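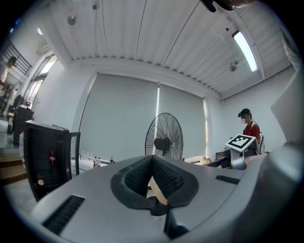 The supervisor's first comment on our draft was that a comparison of finger pads means little unless the camera view stays the same for every pad, and that the earlier trials should be repeated. They were repeated. Results below are from the second round only.

Reading time: 6 min

3. Pad comparison

Two pad types were tested on the hand-held grippers: the Venby pad (smooth) and the Trirnon pad (black rubber, fine grid texture on the inner faces). With the Trirnon pads fitted, the fingers form a deep V in the camera's view. A slim wooden piece held at the narrow end of the V stays partly visible through the gap, so grip position can be checked from the recording.

Each pad type was used for 300 grasps on six objects. Usable recordings came to 682 once the September pilot was added. The Venby pads slipped most often on capped bottles – mainly when the grasp was above the label.

3.1 Tracking

A square black-and-white marker was mounted on top of the gripper. Tracking was lost when the marker was tilted too far from the other camera. Bright windows also reduced contrast, and the blinds were kept down for later runs.

3.2 Limits

Grip force was not measured. Pad wear was judged by eye.

Last edited 3/31/26

Search this site Enter keywords Go

Related reports
Cisternas wrist camera: lens calibration
Sidik controller: latency tests
Trirnon pads: cleaning and storage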